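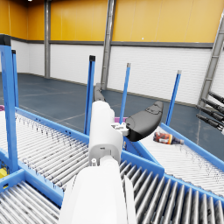 We drove up to Rurville on 16th October, Karine Caron and I, with a bag of pastries on the back seat and a list of questions that got longer every time we stopped for coffee. Traseck was holding its open day, and I'd been wanting to see their software side for ages. Most of what you read about the company is hardware (arms, grippers, shiny brochures), but the people I know who have worked with them always end up talking about the planner.

Sign-in was at the Wainwright building, which is the older of the two, and if you go next year, park behind it and save yourself the walk. Coffee was good. The badge printer was not, so I spent the day as "Visitor 17," and several people called me that quite cheerfully.

The part I'd come for was upstairs, in the simulation room. Audrey-Anne Lavoie runs the group that writes Prelora, their planning and control package, and she had a sorting cell up on the big screen: blue roller conveyors meeting at a junction, a white arm in the middle of it all, and a bottle lying on its side on one of the lines. The view was from right up by the wrist, looking past the open gripper, so you felt as if you were leaning over the rollers yourself. Karine took a step back!

Audrey-Anne let us poke at it for a good long while, which was generous of her with a queue forming at the door. What she wanted to show us was how the pieces of software talk to each other. Perception passes along a pose for the object together with a figure for how much it trusts that pose, and the planner uses both. If the trust is low, it asks for another look from a different angle before it commits to a grasp. I asked what happens when the second look is no better, and she said the item simply rides on and gets another chance later, and that it took them a whole January of arguing to settle on something that plain.

Bottles came up a lot. A bottle on rollers can turn under you, the label wraps around it, and the dark cap may or may not stand out from whatever is behind it. They render the same cell again and again with the lighting and the object positions changed, then replay the runs that went badly. There is a lovely little timeline tool for this where you drag a slider and see what the planner believed at each moment, right beside what the simulator knew to be true. I could have played with that all afternoon. Karine, who writes test tooling for a living, more or less did.

We also saw the nightly regression board, with 44 scenarios on it and 2 of them red that morning. I liked that they had left the red ones up for visitors. One was a collision check against a conveyor post that was being far too cautious, so the arm took the scenic route every single time. The other was still a mystery, and a young engineer in the corner was plainly itching for us to leave so he could get back to it.

Lunch was soup and very good bread in the downstairs hall. The afternoon talk on calibration ran over, and I'm afraid I missed the end of it looking for Karine, who was back upstairs with the slider. Audrey-Anne has promised to send us the slides, and she wrote down the name of the replay file format for me on the back of my badge, so I've kept it.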